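Speaker notes: folding, sorting and the people who do it
Prordale laundry evening, talk 2 (2025-06-11)

12 shares | 3 comments

1. Start with the old shift

Hi everybody, thanks for staying past the coffee! (Wait for the back row.) I work for Drostasard, we do wash and fold for people who'd like their evenings back, and I've been on the folding side for 11 years. So I'm not here to sell you a machine. I'm here to talk about what my day was like before we automated part of it and what it's like now.

Before: five of us at one long table, radio on, everything by hand. Towels, sheets, jeans, all of it. My wrists were shot by Friday lunch, ha. (Change that, no weekdays, half the room works weekends. Say "by the end of the week.")

2. What went to the machine

Flat stuff first. The Arkby line takes towels and pillowcases and it's good at them, I'll give it that. Two people moved off the table. One went to deliveries and loves it, the other took the machine desk and had a rough few months, mostly with the alarms. Say that part slowly. The training was a single morning and it should've been a week.

Clothes are another story. Denim is stiff in one spot and floppy in the next, and once it's bunched up you have to find the waistband before you can do anything useful with it. 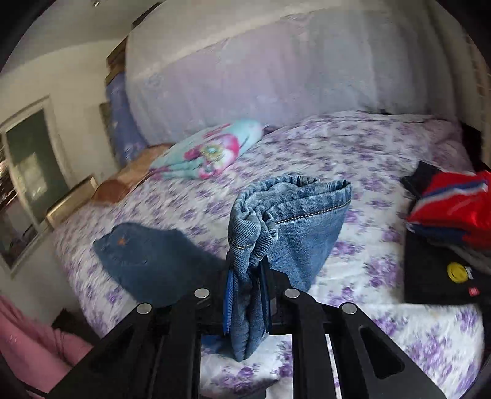
3. Why jeans are still slow

Give them a moment to look. A two-finger gripper with a pair of jeans in it, and the cloth is all thick folds above the pads, with a bit of it hanging down between the arms. I look at that and my hands want to shake it out! You and I would do that without thinking. Somebody has to work out every piece of it for a gripper, and then do it again for a shiny red garment or a black one with a smiley on it.

(If they ask about Zoëga, their trial starts in September, I don't know more than that.)

4. What changed for us

Less lifting, more watching. Watching is tiring too, and it's quieter, I miss the radio. Pay went up for the machine desk only, and yes, we argued about it. We rotate now, around two hours at a time, and that helped more than the new chairs did.

Ask the room: who here got asked before the machine came in? Show of hands, then questions.

4 comments on this section | Share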